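Gallery 86: Washing up at Darnis

Home > Galleries > The Kitchen Table > Washing up at Darnis

Hello again, and welcome to the eighty-sixth of these little galleries, which I started when we first took on the house at Darnis and have somehow kept up ever since, through two cookers and a very long winter without a proper back door. Regular visitors will know that I nearly always show you the food. There was the plum tart, and there were the dumplings (so many of you wrote in about the dumplings, thank you!), and there was that enormous pie we carried over to the Zakness fair on somebody's lap. Looking back through the old pages the other evening, with a cup of tea going cold beside me, I noticed that I hardly ever show what comes afterwards, when the eating is over and the table has to be turned back into a table.

I am fond of that part of the day. I like it nearly as much as the cooking, and on some Saturdays I like it rather more, when my feet ache and the house has gone quiet and there is only the clearing up left between me and the armchair. So this is a gallery about plates and crumbs and a good plastic dish rack, and if that sounds dull then I can only say that the dumplings will be back before long.

We cook at Darnis for whoever turns up, and on a good Saturday that means ten round the table, with the long bench brought in from the hall. Rice is what we make most, usually in the big pot from Xenos, the kitchen shop down by the station that has been closing down for as long as I've lived here and which I hope goes on closing down for many years yet. Rice is cheap and kind and everybody will eat it, but it does travel. I have found grains of it on the windowsill and in the bread bin, and once in the fold of a letter from the gas people.

The dish rack lives on the wooden table when we are clearing, with the tray to the left of it. Upside-down bowls, one white and one light pink thing next to it, and a good scattering of rice on the wood in the first; the tray with its napkins and a dark red wrapper, on the other side of the rack, in the second.

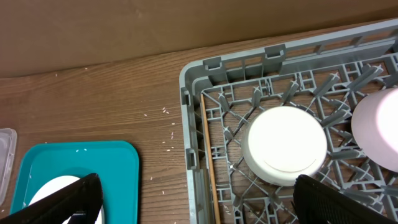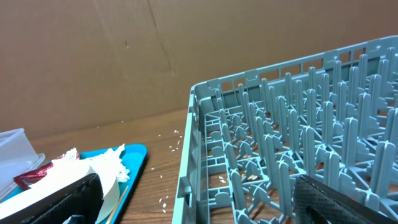 My own way of going about it, which I set down here at the request of a reader in Jidum who has just moved into her first flat and says she has never been shown, begins with the tray. Anything that is going in the bin goes on the tray first, and I mean anything: napkins, wrappers, the sticks if they are the throwaway kind, the crusts that the small ones leave behind. It saves all those trips back and forth with one thing in each hand, and you can see at a glance when you have finished. Then the tray goes to the bin in one journey and gets its own wash at the very end, when the water is past its best anyway.

Next come the crumbs. Do please leave the wet cloth where it is for a minute! Rice that has been sitting out goes sticky as soon as you put water near it, and then you are chasing it up and down the grain of the wood for the rest of the afternoon. I use the side of my hand, or a piece of stiff card if there is one going, and sweep it all towards me over the edge and into a bowl that still needs washing. If a few grains have dried on, I leave them a little longer and they come away with a fingernail.

Then the bowls. I wash the glasses first if there are any, then the bowls, then plates, and the pot last of all, with a kettleful of hot water left standing in it while I do everything else. Bowls go in the rack with their bottoms up so that the water runs out and doesn't sit in the middle, and I put them towards the centre, where they are steady, and leave the prongs along the sides for plates. Lids and boxes with lids want to be taken apart completely. A box put away with its lid on while there is still a drop of water inside will greet you the following week with a smell you won't forget, and I speak from experience of a box of mine that went all the way to Zakness and back in the boot.

About the rack itself, as I have been asked before. A plastic one suits us because it is light enough to pick up with one hand and carry to the sink, and it doesn't mark the wood. The bits that fall through the ribs are a nuisance, I grant you. Once a week I give ours a soak in the bath with a handful of soda crystals, then go along between the prongs with an old toothbrush, and it comes up beautifully. It takes me 8 minutes, which I know only because it is exactly the length of the shipping forecast repeat I keep on a tape in the kitchen.

The wooden table gets a wipe with a cloth that has been wrung out hard, always along the grain, and then a dry one straight after. In January, when the heating is on and everything shrinks, I rub in a little oil as well and we eat off our knees that evening while it sinks in. There was some discussion at Darnis last year over whether we ought to have a tablecloth. I was against it, chiefly on account of the rice, and also because I should be the one ironing it.

And the drying? I don't, as a rule. My mother dried everything the moment it left the water and had it back on the shelf before the kettle had boiled, and I admired her for it, but I put the rack by the window and let the afternoon get on with it. By the time anyone wants supper it has all been done for me.

A word of thanks before I go, as the counter at the foot of the page tells me that 3,497 of you have looked in since I put it there, and I had imagined it was only my cousins. Do keep writing. I read everything, though I'm slow to answer in the jam season, and I am still looking for a replacement lid for the smaller Xenos pan if any of you should come across one at a sale.

Next time: the dumplings again, with a leek filling, and the pan I burnt while making them.

Previous gallery: The pie goes to Zakness
Next gallery: coming soon
Back to The Kitchen Table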